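Open afternoon at the Penine workshop

Forty of us went along to the open afternoon at Penine in September. Valentin Gruber met us at the door, gave a short talk and then let people get close to the work, two at a time.

The job on show was handling ordinary household things with a two-fingered gripper. Most of the session went on a teal plastic drawer unit, mended with clear tape across the join between the drawers. Valentin said they prefer used furniture for this, as new pieces are too stiff and too regular to teach them much. The arm is meant to come in low, find the lip along the bottom of the front panel and take hold there. A small camera at the wrist gives it a close view on the way in.

Questions ran on past 4 pm. Several members asked about cost. The gripper alone came to £2850, and the control software is from Stojanović. Someone else asked about noise, and Valentin said it was no worse than a sewing machine.

Penine will take another group of up to eight in the spring. Names to the office, please, and wear flat shoes, as the stairs are steep.

Recent items
Hultia talk: notes and slides
Zondevum trip, places left
Change to the car park gate
Subscriptions due 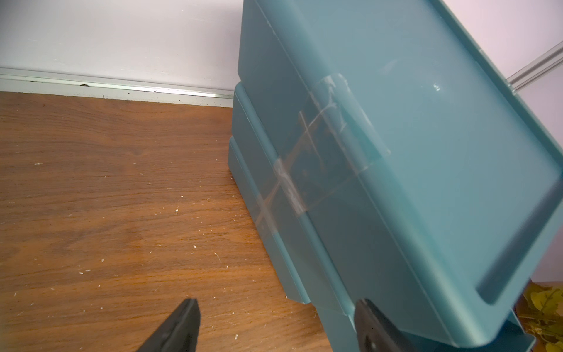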